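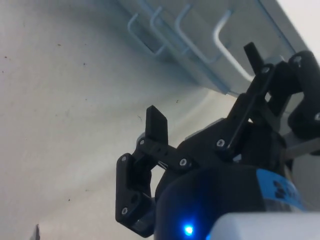
Living With the Arm: Workshop Tips for People Who Used to Do It by Hand

Last updated June 2020

We finish small metal parts at the Grurnstead shop, and since November one of the benches has belonged to a robot arm from Zirnbridge. Management said it would take the boring work off our hands. It did, and then it handed us some different boring work. These are the tips taped inside the tool cupboard, minus the swearing.

Hang things where they were hung yesterday. A person will find a hook that has moved an inch. The arm will go with great confidence to where the hook used to be.

Wipe the fingertips at the start of every shift. Dry cloth first, then a damp one if they're still greasy. Nobody wiped my fingertips in 23 years, but I don't slip as often.

Keep a hex key on a string by the bench. Small screws work loose, and the key you need is otherwise in somebody's other pants. Snug is enough.

Label with bright tape. Blue shows up well on black parts, and you can peel it off when the numbering changes, as it will.

Check for snags before you press start. Sleeves, apron strings, the cord of the radio. Walk all the way round – it takes less time than filling in the form.

Don't race it. The Brutier order was 3000 pieces and two of us tried to keep pace from the next bench. We were ahead until lunch. It doesn't have lunch.

Rotate who minds it, 38 minutes at a stretch on our rota (don't ask me who picked that). Watching a machine do your old job is more tiring than the job was, and your neck goes first.

Write down every stop, even the silly ones. When the Demchenko people came to service it, our grubby notebook saved over 5 hours of head scratching, and they asked to borrow it. It has not come back, so make a copy of yours.

Shared 38 times | 5 comments

Contact | © Grurnstead Bench Notes | Back to top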